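Handheld gripper trials: where we've got to

Quick one this time, deadline was yesterday. Three gripper sets have been through the home-table trials since June and people keep asking which one we're buying. Short answer, none yet. Longer answer follows.

The three on trial are the Gresine parallel jaw, the Niltell (old pads and new pads, so call it one and a half) and a set with ribbed finger pads that came to us late. All used the same way: you hold the tool, the camera on it records what the hand is doing, and the recording goes to the people training the arm policy. No arm in the house. That's the whole appeal, arms are heavy and nobody's kitchen has the floor for one.

Cups first. We picked cups lying on their side as the standard task. Sounds easy. Isn't. A cup standing up gives you a rim to grab, a cup on its side gives you a curve that wants to roll off the moment one finger lands before the other. Paper cups are the worst of the lot, squeeze a bit hard and you've got an oval. Total recorded so far across all homes is 3,526 attempts, of which more than 84 had to be binned for camera trouble alone (see below).

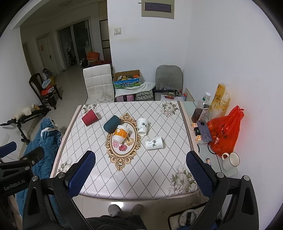
By the trials desk, Wed 13 September

Ribbed pads. Like them. Both fingers angle in toward each other and the ribs seem to help on a smooth wall, textured cups as well. On the paper ones it depends who's holding the tool. Light hand, fine. Heavy hand, crushed. We are going to add a line about this to the instruction sheet, wich currently says "grip normally" and is no help to anybody.

Gresine. Strong, stiff, very repeatable, everyone in the office liked it on the bench. Then it went out to homes and the complaints started. Flat jaws, so it needs lining up square with the cup, and if you come in at a slant you just push the thing across the tablecloth. Good on boxes. Good on mugs by the handle. For cups on their side, third out of three.

Niltell. New pads much better than old pads. Trigger is still too long for small hands, we've told them, they said they'd look at it. Weight is nice. After a full session your wrist knows about it less than with the other two. Would be my pick if we did nothing but mugs.

Cameras. Wide lens wins, no contest. With the narrow one you lose sight of the second cup as soon as you close in on the first, and the labelling team can't tell what was where. Wide lens sees everything: tablecloth, chairs, the wall, your own socks. That's OK. We used to ask people to clear the area and the clips came back looking like a lab, which defeats the purpose. Leave the phone, leave the snacks, leave the shopping. Please do shut curtains if the sun is coming straight in though, most of the binned clips were glare. Shiny tablecloths and glossy floor tile are hard going for the exposure at the best of times.

Patterned cloths. Got asked about this twice. Yes, keep them on. Big printed flowers, grids, borders, all useful. A policy that only knows plain white tables falls over on the first patterned one it meets, we found that out with the Plastov arm in June and it was not a good afternoon.

Sitting or standing. Either. Sitting gives a lower, steadier view and longer sessions. Standing gives better reach to the far side. Don't swap halfway through a clip please, start a new one.

Controllers. Still on the Toivonen box for syncing left and right hand. It drops the left hand every so often, normally after a battery change. Wait for both lights before you start. If you get one light, power off, count to seven, power on. New firmware is promised and we'll send it round when it's been on our own bench for a bit.

Things to do before the next round:

Check pivot bolts for play, both hands. Finger tight is not tight.
Wipe the pads. Dry cloth, no spray.
Mix up your cups. Different colors, diffrent walls, some paper, some not.
Lay them so the open ends point different ways. Too many clips have every cup facing the same direction.
Put the hand tag in the clip name, left, right or both.

Next round is bottles and bags. Knotted plastic bags have been requested specially by the training people and I'm told they are horrible. Gresine set goes back in the pool so if you've been waiting for it, ask. Niltell is fully booked. Ribbed set, one pair free, first reply gets it.

Pad wear photos still missing from most of you. Send them to the trials desk inbox, same address as always.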